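Give Your Mug a Tray of Its Own
2023-01-18
By the Dunano kitchen page

We put off buying a tray for years, thinking trays were for company and breakfast in bed, and now I wouldn't want to run a kitchen counter without one.
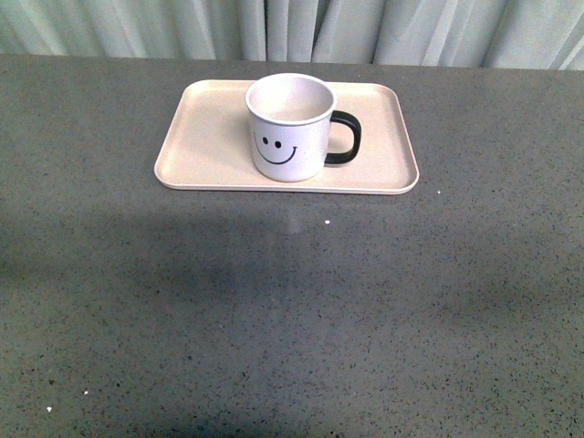

A reader in Varnine wrote to say that she tried a tray and gave it up within a week, as crumbs got under it and she never thought to lift it. Fair enough! I had the same trouble back in November, and what cured it was wiping the counter while the kettle heats - tray up, quick pass with the cloth, tray down again.

Pick one with a raised rim, even a low one, so a slosh of coffee stays put until you get to it. Plastic is fine for every day (mine goes in the sink with the supper dishes), and rounded corners are so much kinder to your hip if the tray ends up sticking out a little. A pale one will show tea rings sooner, but those come up nicely with baking soda and a damp sponge. Leave the paste on for 18 minutes or so long as it takes to dry the dishes, then rinse well.

Try not to let the tray fill up with mail and rubber bands, either. One mug, maybe a spoon, and room to set down the sugar bowl is plenty for a morning.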